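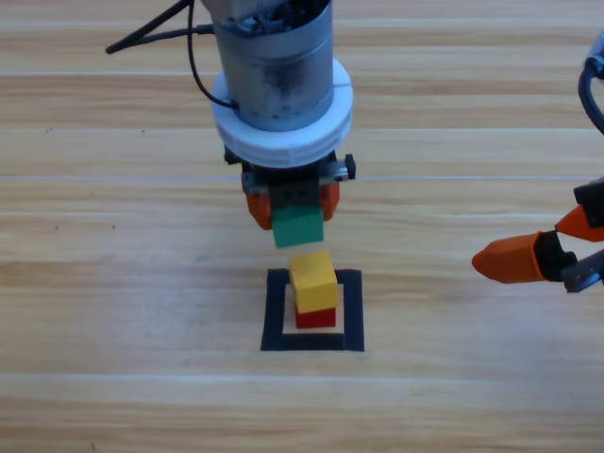 읽는 시간: 6분

2020년 12월 10일 | 글: Audrey-Anne Chisholm

분류: 장비 > 시사회·제작발표회 > 포토월

Lasham 접이식 포토월 프레임

Lasham은 배우와 가수가 사진 기자 앞에 서는 자리를 위한 접이식 포토월 프레임입니다. 시사회, 제작발표회, 팬 사인회, 작은 시상식에서 사용합니다. 배경천은 따로 주문하시고, 프레임은 한 번 구입하시면 행사마다 다시 쓰실 수 있습니다.

저희 회사는 처음에 대여만 하였습니다. 그때 쓰던 프레임은 무거운 철제였고, 극장 로비의 승강기에 들어가지 않는 일이 많았습니다. 홍보 담당자 분들이 드레스 구두를 신은 채로 긴 파이프를 계단으로 옮기는 것을 보고, 저희는 길이가 짧은 가방에 모두 들어가는 제품을 만들기로 하였습니다. 가방의 길이는 105cm입니다. 보통의 택시 트렁크에 비스듬히 넣을 수 있는 크기라고 생각하시면 됩니다.

프레임의 구조

펼쳤을 때의 폭은 274cm입니다. 이 폭이면 주연 배우 세 명이 어깨를 붙이지 않고 나란히 설 수 있습니다. 출연진 전체가 한 번에 서는 단체 사진이 필요하시면 프레임 두 대를 옆으로 연결해 주십시오. 연결용 클램프는 기본 구성에 들어 있으며, 이음새는 배경천이 덮습니다. 다만 천을 한 장으로 주문하셔야 합니다. 두 장을 겹치면 겹친 곳의 로고가 사진에서 어긋나 보입니다.

무게는 가방을 포함하여 17kg입니다. 한 사람이 바퀴로 끌 수 있으나, 계단에서는 두 사람이 드시기를 권합니다. 바퀴는 고무이고 대리석 바닥에 자국을 남기지 않습니다. 호텔 연회장에서 이 질문을 자주 받으셨다는 고객이 많아서 여기에 적어 둡니다.

가로대는 알루미늄이고 표면은 무광 검정입니다. 처음 제품은 은색이었는데, 플래시가 터질 때 천의 위쪽 가장자리에서 빛이 반사되었습니다. 사진 기자 Aníbal Restrepo 씨가 그 점을 지적해 주셨고, 지난 10월 생산분부터 색을 바꾸었습니다. 은색 제품을 이미 가지고 계신 고객께는 검은 덮개 천을 무료로 보내 드립니다. 구입하신 대리점에 연락해 주십시오.

배경천

배경천은 Ameck에서 짭니다. 뒷면에 고무 코팅이 없는 신축성 직물이며, 접어서 보관하여도 주름이 깊게 남지 않습니다. 천의 둘레에 실리콘 띠를 박음질하였고, 이 띠를 프레임의 홈에 눌러 끼우는 방식입니다. 모서리 네 곳을 먼저 끼우시고, 그다음에 변의 가운데를 끼우십시오. 한쪽 모서리에서 시작하여 차례로 끼우면 마지막 모서리에서 천이 모자라게 됩니다.

인쇄는 양면이 가능합니다. 앞면에는 영화 제목을, 뒷면에는 배급사 로고만 넣으시는 고객이 계십니다. 포토콜이 끝난 뒤에 프레임을 돌려서 인터뷰 배경으로 사용하시는 것입니다. 앞면이 짙은 색이고 뒷면이 흰색이면 조명이 뒤에서 들어올 때 비쳐 보일 수 있으므로, 그런 경우에는 차광 안감을 추가해 주십시오.

로고의 크기에 대하여 말씀드리겠습니다. 많은 분이 로고를 크게 넣고 싶어 하십니다. 그러나 연예 기사에 실리는 사진은 대부분 가슴 위를 자른 사진입니다. 로고가 크면 배우의 머리 옆에 글자 한두 개만 남고, 무슨 행사인지 독자가 알 수 없습니다. 얼굴 정도의 크기로 작게, 줄마다 엇갈리게 배치하시는 편이 결과가 좋습니다. 시안을 보내 주시면 저희 디자인 담당이 상반신 사진을 가정한 시험 그림을 만들어 드립니다. 이 작업에는 비용을 받지 않습니다.
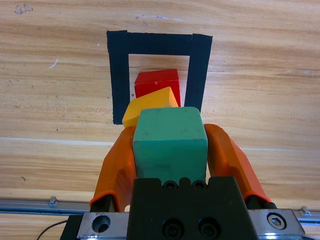 천의 세탁은 찬물에서 약하게 하시고, 건조기는 사용하지 마십시오. 화장품이 묻는 일이 가장 많습니다. 파운데이션은 중성세제를 묻힌 천으로 두드려 닦으시면 대개 지워집니다. 립스틱은 문지르면 번지므로 바로 세탁소에 맡기시는 것이 안전합니다. 반짝이가 많은 의상이 스친 경우에는 접착 롤러를 쓰시되, 인쇄면을 세게 누르지 말아 주십시오.

조명

별도로 판매하는 Ferri 조명 팔은 프레임의 위쪽 가로대에 걸어서 고정합니다. 빛의 방향은 아래로만 조절됩니다. 위로 향하게 하면 극장 천장의 스프링클러나 감지기에 가까워질 수 있기 때문에 일부러 막아 두었습니다. 한 대의 프레임에 조명 팔은 네 개까지 걸 수 있습니다. 그보다 많이 거시면 가로대의 가운데가 처집니다.

조명의 색은 따뜻한 색과 중간 색 두 가지입니다. 사진 기자가 많은 행사에서는 중간 색을 권합니다. 기자들의 플래시와 색이 섞일 때 피부가 노랗게 나오지 않습니다. 방송 카메라만 오는 행사라면 미리 촬영 감독에게 물어보시는 것이 좋습니다.

전선은 기둥 뒤의 홈을 따라 내려오게 되어 있습니다. 바닥에서는 반드시 전선 덮개를 사용하여 주십시오. 긴 치마를 입은 분이 포토월의 뒤로 퇴장하는 동선이 의외로 많습니다. 동선을 정하실 때 입장하는 쪽과 퇴장하는 쪽을 다르게 하시고, 전선은 퇴장하는 쪽의 반대편으로 빼십시오.

바닥 표시

배우가 서는 위치는 바닥에 테이프로 표시합니다. 저희는 테이프를 제품에 포함하지 않습니다. 행사장마다 허용하는 종류가 다릅니다. 카펫에는 천 테이프가 잘 붙고, 나무 바닥에는 접착력이 약한 종이 테이프가 적당합니다. 표시는 배경천에서 한 걸음 반 앞에 하십시오. 너무 가까우면 배우의 그림자가 로고 위에 생깁니다.
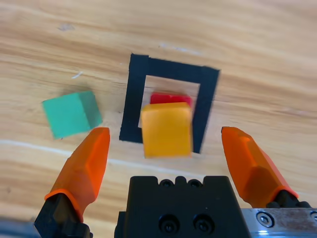
나무 탁자 위의 검은 테이프 사각형과 붉은 블록

설치 순서

두 사람이 함께 하시는 것을 기준으로 설명드립니다. 먼저 가방에서 받침 발 두 개를 꺼내어 바닥에 놓습니다. 기둥을 받침 발에 끼우고, 딸깍 소리가 날 때까지 돌립니다. 아래 가로대를 연결한 다음에 위 가로대를 연결합니다. 순서를 바꾸면 기둥이 벌어져서 위 가로대가 맞지 않습니다. 천을 끼운 뒤에 모래주머니를 받침 발 위에 올리십시오. 모래주머니는 빈 상태로 배송되며, 모래는 현지에서 준비하셔야 합니다.

야외에서의 사용은 권하지 않습니다. 이 크기의 천은 바람을 받으면 돛과 같습니다. Skokus 극장의 개관 행사에서는 현관 지붕 아래에 설치하였는데, 그날도 문이 열릴 때마다 프레임이 흔들려서 결국 로비 안으로 옮겼습니다. 꼭 밖에서 쓰셔야 한다면 벽에 고정하는 부품을 따로 문의해 주십시오. 잔디 위에서는 그 부품으로도 사용하실 수 없습니다.

기본 구성

프레임 한 대분의 기둥과 가로대
받침 발 두 개
연결용 클램프 두 개
빈 모래주머니 네 개
바퀴가 달린 운반 가방
한국어와 영어로 된 설치 안내서

배경천, 조명 팔, 차광 안감, 전선 덮개는 포함되지 않습니다.

주문과 반품

프레임은 재고가 있을 때 바로 발송합니다. 배경천은 시안을 확정하신 날부터 제작을 시작합니다. 영화 개봉일이 바뀌어서 날짜를 다시 인쇄해야 하는 경우가 종종 있으므로, 날짜는 배경천에 넣지 않으시는 것을 추천합니다. 제목의 글자가 바뀌는 경우에도 이미 인쇄한 천은 교환해 드리지 못합니다.

프레임은 받으신 날부터 14일 안에 반품하실 수 있습니다. 한 번 조립해 보신 제품도 괜찮습니다. 다만 행사에 사용하신 제품은 반품을 받지 않으며, 기둥 안쪽의 봉인 스티커로 이것을 확인합니다. 운반 중에 가방이 찢어진 경우에는 사진을 찍어 보내 주시면 가방만 새로 보내 드립니다.

대여를 원하시는 분께

한 번의 행사를 위하여 구입하시는 것이 부담이 되시면 대여도 가능합니다. 대여 제품은 가로대에 작은 흠집이 있을 수 있으나 천을 끼우면 보이지 않습니다. 연말에는 시상식이 겹쳐서 예약이 빨리 찹니다. 원하시는 날짜와 행사장의 이름, 승강기의 유무를 적어서 문의해 주시면 담당자가 답장을 드립니다. 설치 인력이 필요하신지도 함께 적어 주십시오.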